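How to Clean a Slotted Plastic Basket

Every plastic basket with slots will sooner or later fill those slots with lint, hair and something you'd prefer not to name. Mine had 333 days to do it.

1. Empty it. Completely. The lone sock counts.

2. Knock it upside down over the trash and slap the bottom. Enjoy this part, it's the last fun you'll have.

3. Fill the tub with warm water and a squirt of dish soap, sink the basket and leave it for 20 minutes. Skip the boiling water – I own one basket that now leans.

4. Go along the rows with an old toothbrush. Work from the inside out, sides first, then the bottom, where the worst of it lives. Freya Mapplebeck swears by a pipe cleaner, and Freya Mapplebeck has more patience than I do.

5. Rinse with the shower head and shake it hard, preferably not near a mirror.

6. Stand it right side up on a bare floor to air-dry. Keep it off the rug, and don't put anything back in until morning.
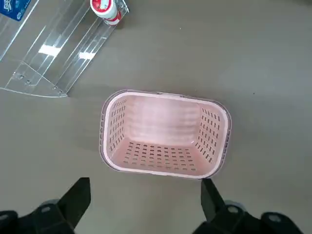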